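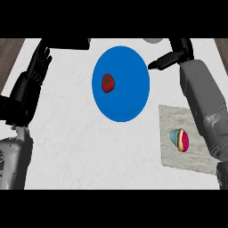
A que horas abre o portão norte para quem vai ao jogo da final?
Às 16h, duas horas antes do início, e só com bilhete impresso ou no telemóvel já aberto.

Boa tarde a todos,

Respondo primeiro ao que mais me perguntaram e depois ao correio da Kevser, que cito:

> De: Kevser Keskin
> Assunto: revista de malas no estádio de Nondale
>
> No último jogo esperámos na fila com as crianças e, quando chegámos à entrada, mandaram-nos voltar ao carro com a mochila.
> Alguém sabe qual é o tamanho permitido? E os cães vão estar outra vez junto às bilheteiras? O meu filho mais novo tem medo.
> Kevser

Kevser, falei com a Primon, que faz a segurança do recinto. Mochilas não entram, de tamanho nenhum. Passam bolsas pequenas e sacos transparentes. Quem vier de autocarro pode deixar a mochila no depósito da Rua Alexiou, que custa 2 euros e fecha uma hora depois do apito final.

Quanto aos cães, vão ficar no portão norte e no parque de estacionamento. Pelo portão sul não há cães, mas a fila costuma ser mais lenta — convém chegar cedo. São 8 torniquetes de cada lado.

O autocarro 61 sai de Dultau de meia em meia hora e pára em frente ao portão sul. No regresso, a paragem muda para o outro lado da avenida por causa do corte de trânsito.

Resumo para quem leva crianças:

1. Entrar pelo portão sul, com o bilhete de cada criança à parte, mesmo os gratuitos. 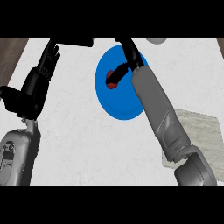
2. Garrafas de água só de plástico e sem tampa. Chapéus de chuva ficam à porta.

3. Quem se perder do grupo deve ir ao balcão de informações, por baixo da bancada central.

Se a Primon mudar alguma coisa, escrevo outra vez para a lista.

Cumprimentos,
Leobardo Manríquez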